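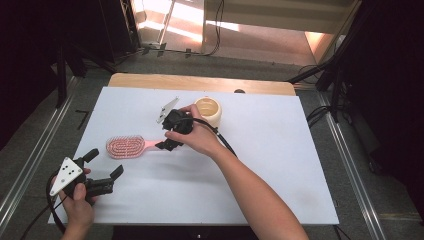 It was the noise at home that pushed her out of the house with the radio, she says, and she did not expect to stay outside for so many years.

Posted 3/13/19 by the Gevia Radio Page editor

This site uses cookies. By continuing you accept our cookie policy.

We spoke by telephone on a Sunday-quiet evening band, when neither of us could hear any station. She has lived in Irken since she got her license, in an apartment on the fourth floor. "On 40 meters I had S9 of noise from morning until night," she told me. "I could hear the elevator better than I could hear Europe." 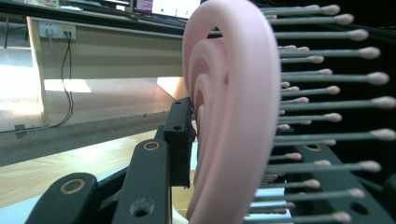 Ear model and cotton swabs.

Her answer was Morse code with low power, from the hill above Piras. She learned the code at the age of 49, with 18 characters in the first winter and the rest before the next one. "Everybody told me to learn it fast. I learned it slow, and I had to begin again, so they were right."

The transmitter is a Humix kit, which she built twice. The first time she put two of the toroids in the wrong places. The antenna is an end-fed wire of 61 feet, thrown over a tree with a fishing weight.

I asked about her best day. She chose one in October, when she worked stations for 90 minutes without changing the frequency. "My hand was cold and my sending was terrible. They waited for me. I will remember this."
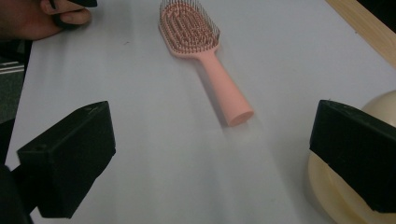

A pink hairbrush on a white tabletop.

She does not use a memory keyer and does not plan to buy one. For the coming season she wants to try 30 meters, and to make a lighter mast, as the present one does not fit on the bus.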